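Archive > Vol. 9 > Textile Care and Housing > Article

Search this journal Enter keyword, author or title Go Advanced search

3.2 Drying time of layered bedding in unheated rooms

The second part of the study looked at how bed coverings release moisture when they are left in place on the mattress during the day. Most earlier work on household bedding dries each item alone on a rack. In small apartments the comforter, the top cover and any loose throws are seldom separated, and the air gap between them is small. The rate of drying then depends less on the fiber of any one layer than on how much of its surface is covered by the next.

Households in Fladby kept a log of when the bed was made, when a window was opened and which layers were on the bed at the time. Readings were taken at the pillow end and at the foot, under the top layer and again under the comforter. A quilted comforter with a second fabric lying over part of it was treated as a separate class, as the covered and uncovered areas can behave like two different textiles.
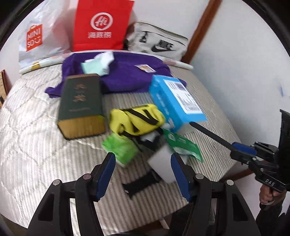
Réka Szilágyi objected at the review stage that a partly covered comforter should not be given a class of its own. The overlap shifts from day to day, she argued, and a household that pulls the throw toward the foot of the bed on Tuesday will have a different drying surface by the end of the week. She proposed that overlap be entered as a continuous variable and that the stitched quilting be handled separately, given that stitch lines compress the filling and slow the movement of air through it.

We kept the class but adopted the second point. Stitch density was added to the model as a covariate, using the values in the Lovel fabric tables where the maker's label was missing. Overlap could not be recovered from the logs with enough precision to be used in the way suggested, and this remains a weakness of the data. The fitted curves for partly covered comforters fall between those for bare and fully covered ones for most of the morning, then run close to the fully covered curve after noon.

Small articles left on top of the bedding were a further source of error. Participants used the bed as a shelf for boxes, packets and similar items, and the logs did not ask for these. An object with a flat base blocks the surface beneath it, and a sensor placed nearby will read high. Tiedemann's correction for blocked area was applied in all cases where an object was noted in the comments field. The correction assumes a rigid base and does poorly for soft packs, which settle into the filling. 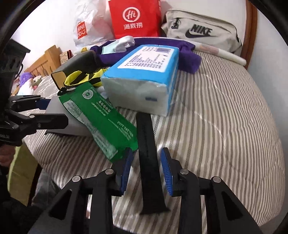

Figure 2. Small articles resting on a bed, including a tissue pack and a grey box.

The correction lowered the mean reading at the foot of the bed and left the pillow end nearly unchanged. Usell sensors were used throughout and were set to store 3000 readings before overwriting. Two units lost their early data for this reason and were left out of the fit. Removing them did not alter the order of the classes.

Related articles
Moisture transport in quilted polyester fillings (A. Jemal, H. Tamiru)
Window opening habits and indoor humidity in small apartments (A. Dolan)
A note on sensor placement under bed coverings (T. Woldemariam)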